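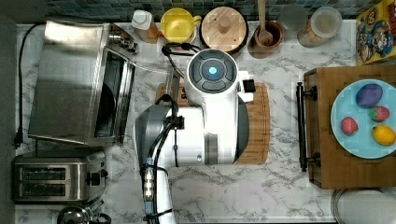 *The bamboo board on the kitchen counter*

Morning all,

Sorry for the slow reply, I've been meaning to answer this since Tuesday and then the weather turned nice and I spent every evening in the garden instead. I've left the bit I'm answering underneath so you don't have to go hunting for it.

> Has anyone on the Fernstead list had any luck bringing an old wooden chopping board back to life? Mine has gone grey and furry in the middle and smells of onion whatever I do. My sister says to bin it. I've got a bottle of olive oil and a sheet of sandpaper and I'm tempted to just go for it. Also, is bamboo any good or is it a fad? Thinking of getting one for the caravan.

Please don't use the olive oil! I did that years ago on a lovely sycamore board and for a fortnight it looked gorgeous, and then it went sticky and started to smell like the back of a chip shop. I had to sand the whole lot off again. Food-safe mineral oil is what you want, the plain stuff with nothing added. The hardware shop in Soseck used to keep it by the till, and if they've stopped, the chemist sometimes has it.

The grey fur is only the grain standing up where it's been wetted over and over, so I wouldn't bin it unless there's a proper crack. Start with a coarse paper, go with the grain, and keep going until the colour looks even (this takes longer than you think and makes a horrible amount of dust, so do it outside). Then wipe it over with a damp cloth and let it dry. You'll be cross, as it'll go rough again, but that's what you want it to do now and not after you've oiled it. Rub it down with something finer and you should have a surface like a conker.

For the onion, coarse salt and half a lemon. Scrub, leave it for 10 minutes, rinse, and stand it on its edge to dry with air on both sides. I used to leave mine lying flat by the sink and I'm sure that's what warped it. If it still smells after two goes, the sanding will probably finish it off anyway, so do the lemon first and see where you are.

Then oil. Warm the bottle in a jug of hot water, pour on more than seems decent, spread it about with an old T-shirt and leave it overnight. Wipe off whatever hasn't gone in and do the same again the next night. A really thirsty board might want 5 coats, and after that I just do it whenever it starts looking pale. I finish with a beeswax paste, mostly as I like the smell.

As for bamboo, I was snooty about it for ages and I've come round. It's hard, it doesn't drink up water the way my beech one does, and I do like the stripes. It is a bit rough on knives, I find I'm at the steel more often, and the cheap ones can come apart along the joins if they've been left to soak. Never, ever in the dishwasher. For a caravan I'd say yes, get one, and get one smaller than you think you need. We had a big thing in ours that only fitted behind the seat cushions and it fell on my foot at every roundabout between home and Avram.

Does anybody have views on end-grain boards, by the way? I've been eyeing one up and it's 122 pounds, which is daft money for something to cut toast on, but I keep going back to look at it. If you've had one for a few years I'd love to know if it's stayed flat.

Oh, and whoever was asking about the spare jam jars, they're still in my porch and you're welcome to them. Just help yourself, the side gate sticks so give it a shove.

Cheers,
the one with the porch full of jars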